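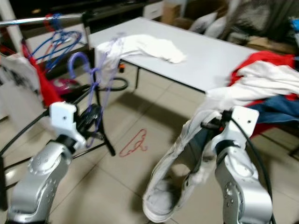
Skilik's two-arm kit at the laundry corner, white garment held at the right arm.

Skilik rents out arms. Two of them, silver, white brackets on top, plus the software (called Junine) and a phone line somebody picks up. We talked to the owner of Rodholm, a small clothing repair shop that signed up in September and is now deciding whether to keep it.

First impression? "Cables," she says. "I kept stepping over cables." Setup took 2 days, one longer than the brochure said. The hanging routine came later, and that's the part she wanted.

Shirts are fine, she says. Towels fine. Long soft things are another story - "it picks up by the hem and then has to think." Hangers also. She owns wire ones and plastic ones and would not buy wire again. "They tangle for me too, so I can't be mad at it."

Before this she tried Testa, a single arm. Sent it back. "One hand, you can't hang up a shirt with one hand. Try it."

Price is 27 dollars a day, support included. She thinks thats fair for busy weeks and too much for slow ones, and has asked Skilik for a pause option. No answer yet.

Would she renew? "Through spring, probably. I want the new grip pads first." Those are on order - she'd like them in a darker color, white shows everything.

December 2023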